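Cold Enough: The Small Refrigerator and the Problem of the Warm Shelf

By Marina Michailidis

A compact refrigerator is a simple machine with very little margin. It has one compressor, one evaporator plate and a thermostat that in most cases reads the temperature at a single point. Full-size units hide their errors behind mass and moving air. Small ones cannot, and the difference between the coldest and warmest spot in a cabinet can be large enough to matter for milk, cooked rice and sliced meat.

The physics is ordinary. Heat enters through the walls in proportion to their area, and a small box has a lot of wall for the volume it holds. Insulation takes up space, so designers keep it thin. The door gasket runs nearly the full height of the front and is the weakest part of the envelope. Each opening replaces much of the cold air inside with room air, and the plate then has to remove both the heat and the moisture. 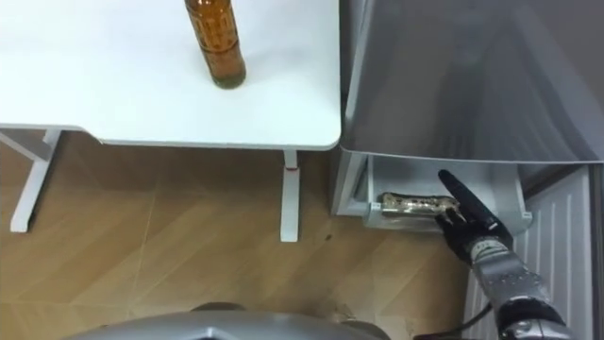

Moisture is the slower problem. It collects on the evaporator as frost, and frost insulates. A layer a quarter of an inch thick lengthens the compressor's running time and pushes the warm shelf warmer, while the thermostat bulb, which is usually clipped near the plate, goes on reporting that all is well. Manual-defrost models should be cleared before the frost gets that deep.

Bosden, a repair shop that services compact units for offices and dormitories, logged 322 service calls over two years. The largest group involved no failed part. The technicians defrosted the plate, cleaned or reseated the gasket, moved the cabinet away from whatever it had been pushed against, and left. Compressor failures were a small share, and most of those were in units that had been running almost without a break.

Clearance gets less attention than it should. Many compact models have no exposed coil at the back. The condenser tubing is bonded to the inside of the side panels, and the panels themselves give off the heat. They feel warm when the compressor is on, and that is normal. A side panel set close against furniture loses part of its air flow. Gap requirements vary by model, and the manual's figure should be used where the manual can still be found.
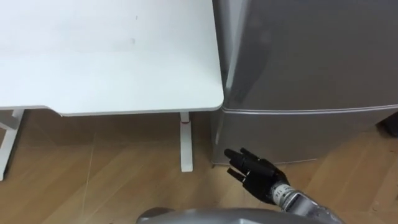 Measuring it yourself

A dial thermometer in a glass of water is adequate. Put the glass on the middle shelf, close the door and leave it overnight. Read it in the morning before anyone opens the cabinet. Food safety guidance in the United States calls for 40 degrees Fahrenheit or below. Repeat the test on the door shelf, where the reading will usually be higher.

Change the dial by one step at a time and wait a full day between changes. The numbers on the dial are not temperatures — on most models a higher number means colder.

After moving a unit that has been laid on its side, stand it upright for several hours before plugging it in, so that oil can drain back to the compressor.

Related
Reading a Gasket: The Paper Strip Test
Why Grevitz Stopped Selling Thermoelectric Coolers
Chest Freezers in Unheated Garages

We use cookies to remember your settings. Accept | Manage
Contact the editors | Copyright Lanow Media | Back to top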